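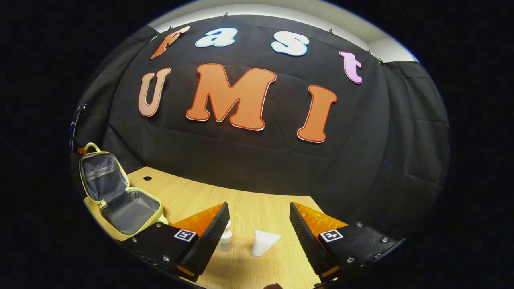

Weeknight Cooking > Beans, Grains and Other Cheap Things

Topic: Lentils still crunchy after two hours, what am I doing wrong

trukberg_kitchen wrote:
I need someone to talk me down. I bought a sack of brown lentils in July because the unit price was beautiful and I was feeling responsible. I have cooked them four times now. Each time they go in the pot looking like lentils and come out two hours later looking like lentils and tasting like driveway.

What I do: rinse, onion and garlic in oil, can of crushed tomatoes, cumin, salt, lentils, water, lid on, simmer. My grandmother made this exact thing in under an hour while also yelling at the TV.

I'm at 3,000 feet, if that matters. Please don't tell me to buy canned. I have so many of these lentils.

dutch_oven_denise wrote:
Tomatoes. Acid keeps the skins firm. Cook the lentils in plain water or broth until they're soft all the way through, then put the tomatoes in. Give it another 15 minutes so everybody gets acquainted.

Your grandmother probably added hers late and didn't mention it, as is the right of grandmothers.

halfacup wrote:
It's the salt. Never salt beans or lentils until the end. It toughens them.

Kobina Addo wrote:
Salt does not toughen lentils. I have salted mine from the start for most of my adult life and they turn to mush if I answer the phone. Denise has it right on the tomatoes.

halfacup wrote:
Every cookbook I own says salt at the end.

Kobina Addo wrote:
How old are the cookbooks?

halfacup wrote:
They're classics.

Kobina Addo wrote:
Try two small pots side by side, one salted, one not, same bag. It costs you a cup of lentils and an evening. I would love to be wrong, it would be a change of pace.

trukberg_kitchen wrote:
The tomatoes make sense, but two HOURS? I've eaten lentil soup in restaurants with plenty of tomato in it and kept all my fillings.

aparecida_c wrote:
How old is the sack? You say you bought it in July but that's only when it moved to your house. It may have spent years in a warehouse before that, thinking about its life. Old lentils take forever and some never get there.

Also, is your water hard? Hard water plus old lentils plus tomato is pretty much a recipe for gravel. A pinch of baking soda in the cooking water helps. A PINCH. I once used a teaspoon and the whole pot tasted like a swimming pool, and my husband ate it and said it was nice, so now I can't trust him about anything.

Aparecida Cordeiro (I sign my posts, my son says it's embarrassing)

trukberg_kitchen wrote:
Went and looked at the sack. There's no date, but the label has a faded look I should have taken as a warning. It was on the bottom shelf at the back of the discount place.

And yes, the water here is hard. My kettle looks like the inside of a cave.

flester wrote:
Pressure cooker. Thread over.

dutch_oven_denise wrote:
Thread is not over, flester. Not everyone has one.

flester wrote:
Everyone could have one.

okoro_eats wrote:
I have one and I'm still not sure it's the answer here. Very old lentils come out of mine with the insides soft and the skins floating around loose like little contact lenses. Fine if you blend it. Not great if you wanted soup with some shape to it.

For what it's worth, I'm at a higher elevation than you and brown lentils take me maybe 40 minutes on the stove, fresh bag, no acid. So I wouldn't blame the altitude for much of this.

trukberg_kitchen wrote:
Thank you for "contact lenses," I'll be carrying that around.

Plan for tonight: soak for a couple of hours, pinch of soda, no tomatoes until soft. Will salt from the start because I enjoy conflict.

halfacup wrote:
You don't soak lentils.

aparecida_c wrote:
You don't have to soak lentils. You can. The lentil police are busy elsewhere.

Aparecida Cordeiro

skastus wrote:
Reading along with interest as someone whose split peas have been on the stove since before this thread started.

dutch_oven_denise wrote:
Skastus, add hot water and stir the bottom before it sticks. Any ham in there?

skastus wrote:
There was. I've been "checking" it.

trukberg_kitchen wrote:
Okay, reporting back. Soaked 2 hours, drained, fresh water, soda, salt, bay leaf. At 45 minutes they were soft. All of them! I stood over the pot and ate a bowl's worth off the spoon with nothing on them. Then the tomatoes went in with the fried onion and cumin, and it simmered another 20 while I made rice.

It tasted a lot like hers. Hers had something sour at the end that I haven't placed.

Kobina Addo wrote:
Glad to hear it. Please note the salt.

For the sour, squeeze in half a lemon after you turn off the heat. Or a spoonful of vinegar if you have no lemon.

aparecida_c wrote:
Vinegar from the pickle jar. I would bet money. That generation did not open a new bottle of anything.

Aparecida Cordeiro

trukberg_kitchen wrote:
Oh no. It was the pickle jar. She kept it next to the stove and I always thought she was just fond of pickles.

halfacup wrote:
You soaked them AND used soda, so this doesn't prove anything about salt.

Kobina Addo wrote:
That's fair. The two pots are still waiting for you.

halfacup wrote:
I'll do it this weekend. If the unsalted pot wins I'm starting my own thread.

okoro_eats wrote:
Use lentils from a fresh bag, or we'll be back here arguing about warehouses.

flester wrote:
Would have taken nine minutes in a pressure cooker.

dutch_oven_denise wrote:
Does anyone want my notes on freezing this? It freezes well, but leave the rice out and freeze it flat in bags. The rice swells up and drinks all the broth, and you end up thawing a brick.

trukberg_kitchen wrote:
Yes please. I still have most of the sack.

skastus wrote:
Peas are done. There is no ham.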